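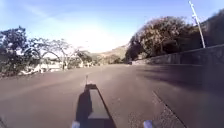 Vista desde el robot, tramo con el muro a la derecha

Kit Prenidora para inspección de caminos: ¿vale la pena?

Matěj Danko
Buenas tardes. Estoy probando el kit de Prenidora en una carretera de asfalto sin mucho tráfico. El vendedor me lo dejó hasta el sábado y tengo que decidir. Mi duda es el seguimiento del borde: con sombras de árboles sobre el pavimento, ¿el programa las confunde con grietas? El manual dedica a esto 3 líneas.

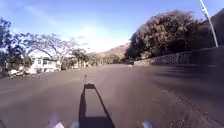
Mismo camino, con la sombra del robot delante

Parvathi Naidu
Hola, Matěj. Yo uso este kit desde febrero. Con la configuración de fábrica sí las confunde: en un recorrido me dio 142 avisos y solamente 27 eran grietas. Hay que bajar la sensibilidad en el menú de superficie y grabar el mismo tramo en los dos sentidos – así la sombra propia del robot no cae siempre delante. Después de esto estoy contenta, pero el soporte tarda mucho en responder.

Kamil Říha
Yo lo devolví. Para ese precio prefiero el de Naner.

Igor Ďurica
De acuerdo con Parvathi. Añado que la batería al 100 por ciento no significa mucho en las cuestas. Pide al vendedor la segunda batería antes de pagar – a mí me la cobraron aparte.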